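Caring for rowing kit at home: blades, seats and shoes

Most club scullers keep some of their equipment at home between sessions. The notes below cover routine cleaning and storage. Tools required: a soft brush, two microfiber cloths, a 10 mm wrench and a shallow tray to keep washers and spacers together. 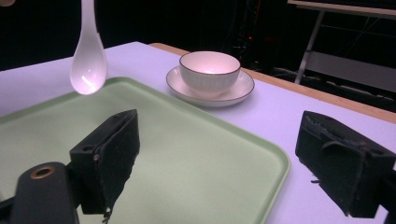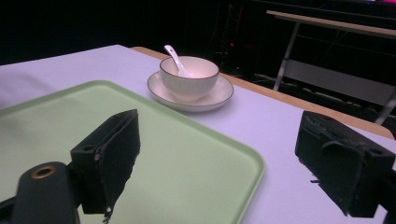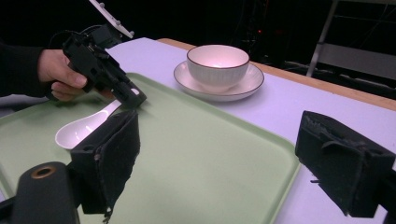
Pale green serving tray with raised rim and rounded corners.

Handles and grips
Wash rubber grips in warm water with a few drops of dish soap. Rinse well and leave to dry away from direct sun. Wood handles should be brushed dry, never soaked. Replace a grip when it rotates under light hand pressure.

Seat wheels and axles
Remove the seat from the slide and wipe each wheel with a damp cloth. Hair and grit collect behind the wheel, next to the axle, and have to be picked out. Do not oil sealed bearings — the oil holds grit. A wheel with a flat spot should be changed together with its pair. Hernán Villanueva, who rigs for the Zanlow squad, logged 1,164 outings on one set of wheels with a weekly wipe and no lubricant.

Rigger bolts
Finger-tighten first, then turn with the wrench until snug. Stainless bolts in aluminum plates seize if left for a season. Undo them each July, clean the threads with an old toothbrush and refit.

Shoes
Loosen the laces or straps fully after use. Stuff with newspaper for an hour, change the paper and leave overnight. Check the heel ties while the shoes are out. Both should be the same length and free of fraying.

Blades
Rinse after salt water. Store flat or hung by the collar, spoon clear of the floor. Small chips on the tip can be sanded with wet 400 grit and sealed with clear epoxy — longer cracks need a repair shop.

One-piece suits
Cold wash, inside out, no fabric softener. Line dry.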